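Zuswood Pandemic Readiness Group
Minutes of the meeting of 2019-04-20 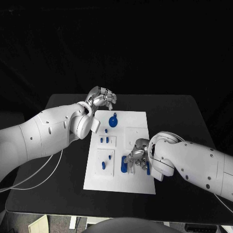
Two robot arms and a white board on a black table.

Present: 27 members. The minutes of the January meeting were accepted with one correction – the masks were bought from Endov, not from Vaher.

1. Flu season. The clinic at Jarkska has asked if our hall can be used as a second waiting room in case of a large outbreak. The hall holds 46 chairs, but with proper distance between sick people we can place only 40% of them. The members agreed to offer the hall for three weeks at most.

2. Travellers. It was discussed whether people who come home from abroad with fever should phone the clinic before visiting. All were in favour. A short notice will be put up at the bus station, in everyday words.

3. Stores. The hand gel is past its date and must be replaced. Vaher has given a price for 40 bottles, Endov has not answered yet. Decision is moved to the next meeting.

4. Other matters. The key to the storage room is still missing. A new lock will be paid from the group's account.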